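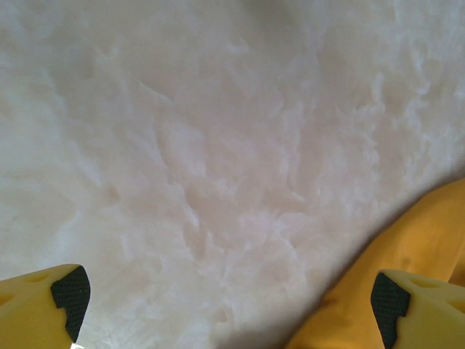 When the Rancombe laboratory issued its handling code for soft materials in June, the document ran to 30 pages and replaced a set of informal notes that had grown for years. Hedvig Engebretsen, who led the drafting, describes the earlier arrangement as workable but uneven.

"Each shift had its own habits," she says. "One operator would open the fingers fully before every approach, and another would not. Both had good results, but their records could not be compared."

The code sets a single starting position for the gripper and requires that the pads be inspected before each session. Worn pads are to be replaced in pairs. Engebretsen regards the second rule as the more important of the two. "A new pad facing an old one gives you an uneven hold. With a rigid part you may never notice. With a fleece or a batting, you will."

Before adoption, the draft was tested at Torvik over 895 trials. Of these, 888 were logged in full under the new procedure. The remaining seven were set aside for missing entries, and the code now states that an incomplete record may not be filled in afterward from memory. Engebretsen says this clause drew the most objections. "People felt we were throwing away good work. I understand that, but we have to be able to show where each entry came from."

Wrist cameras receive a chapter of their own. Operators must check the view before moving the arm and must stop if the material hides both fingertips. Asked whether a pale, fibrous surface calls for special treatment, Engebretsen is cautious. "It offers very little to judge distance by. We ask for a slower approach and a second person at the stop control. Hombridge wanted a fixed speed limit, and we have not settled that."

The question will return when the code is reviewed with Gisanent, whose staff work with heavier fabrics. Until then, sites may set their own limit, provided it is written down and posted at the station.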